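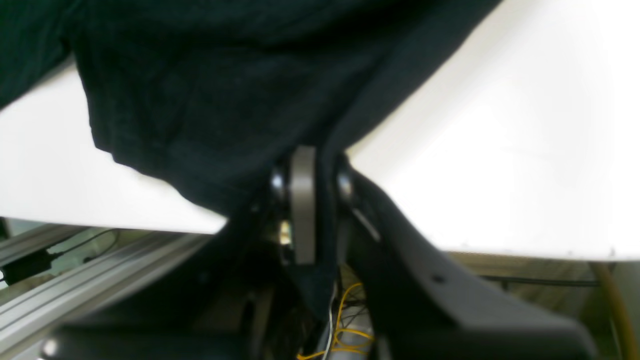 How often should you check the cables on a robot arm? Every 12 operating hours, and again after anyone has moved the arm by hand.

That is the rule I settled on in September, after going back and forth with Karthik Bhattacharjee. He wanted every eight. We both write the hour count in the log, and the last entry is 3387.

Check with the power off. Look for loops near a joint, and tie them back with some slack. Keep cloth clear of the hubs before you switch on again. At 4000 hours I replace the whole set.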